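Ticket 334 – Nesting bowls sticking together
Product: Dodlow bowls, set of three, pink-red
Opened by: Edileuza Dantas
Handled by: Gimura Kitchen Help Desk (Orest Levchenko)
Status: Closed, customer to write back if needed

Edileuza Dantas wrote:

Hello and thank you for reading this, I know it's a small thing next to the broken ones you must get. I bought the Dodlow bowls for my daughter's first apartment and liked them so much I went back and got the same for myself. They are a lovely color and just right for oatmeal. My trouble is that after a night in the cabinet the top two will not come apart. I pull and the whole stack comes up off the shelf together, and last week the bottom one let go halfway and landed on the counter (no harm done, but my heart stopped!). I have tried a little dish soap, which helped once and then didn't. Is there a trick, or did I get a bad set?

Orest Levchenko replied, 8 May 2016:

Hi Edileuza, thank you for such a nice note, and I'm glad the counter and the bowl both came through it. I don't think you have a bad set. We get this question fairly often with the Dodlow and much less with the Koval bowls, which have thicker walls and don't sit so deep in each other.

Could you tell me two things when you have a minute? Do the bowls go into the cabinet straight from the dishwasher, and is anything stacked on top of them?

In the meantime, please don't pull straight up. Set the stack on the table, keep one hand on the outside bowl, and tip the inside one over to one side by its rim until air gets in underneath. Then it should lift away easily. 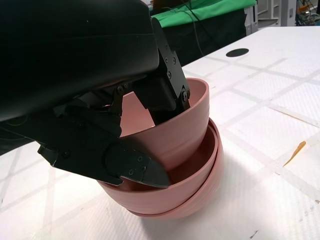

Photo: Gimura Kitchen Help Desk

The top bowl is tilted well over, with its rim up on one side, while the other two are still nested on the table. That's the kind of angle to go for – more than most people try the first time. If it still won't budge, stand the outside bowl in warm tap water for 4 minutes and put a little cold water in the inside one, then tip again. Please no butter knives between the rims, they scratch.

Edileuza Dantas wrote:

Orest, the tipping worked on the second try! I felt silly that I had been yanking on them all this time. To answer you, yes, straight from the dishwasher, and I'm afraid yes again, my big Huvlow colander lives on top because there is nowhere else for it in this kitchen. Should I move it?

Orest Levchenko replied:

That's wonderful news, and please don't feel silly. I would move the colander if you can find it a hook or a spot on top of the fridge. I'd also let the bowls dry all the way before they get stacked, and a folded paper towel between each one does no harm. My colleague Liudmyla Shevchuk uses coffee filters at home and swears by them – the cheap flat-bottomed kind.

I'll leave the ticket open for 9 days so you can see how they behave.

Edileuza Dantas wrote:

Just reporting back. Colander is on a hook by the window, coffee filters are in, and the bowls have come apart every morning so far. My daughter has been told too. Thank you both, and thank Liudmyla for the filters.

Internal note, L. Shevchuk: tipping steps added to the Dodlow care page. Anas Haddad to check wording before the June update. Closing.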